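Section 2: Teaching the Lavberg arm your drawers

Do take your time with this part, and pour yourself a coffee first!

1. Open the lower drawer all the way, then guide the gripper down to the sponge.
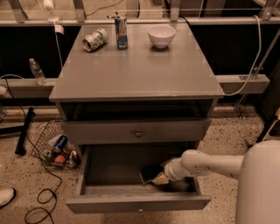
2. Save the pickup point, and move the gripper just to the right of the drawer.

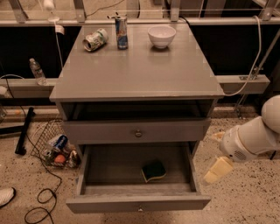
Lormont Home Guides

Caution: keep fingers out of the drawer while the arm is moving, please.

3. Close the gripper on the sponge and hold it over the drawer for nearly 14 seconds while the grip setting saves.

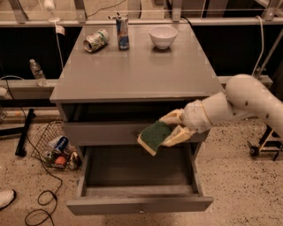
Sponge held over the open lower drawer.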